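Mar 24, 2023

I spent most of this week on the grasp planner for Retmont, our tabletop simulation. The old version picked a grasp by sampling 2000 poses over the object and keeping the best score. It worked for blocks and did badly on long thin things lying across a tray wall.

Yutong Tang suggested scoring the approach path along with the final pose, so I did that. Planning takes longer, but the fingers stay clear of the tray walls in 60 test scenes — the old code hit them in 3 of the first ten.

Next I have to fix the collision margins, which are still hard-coded. The scene I keep going back to is number 491.
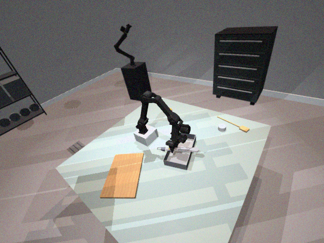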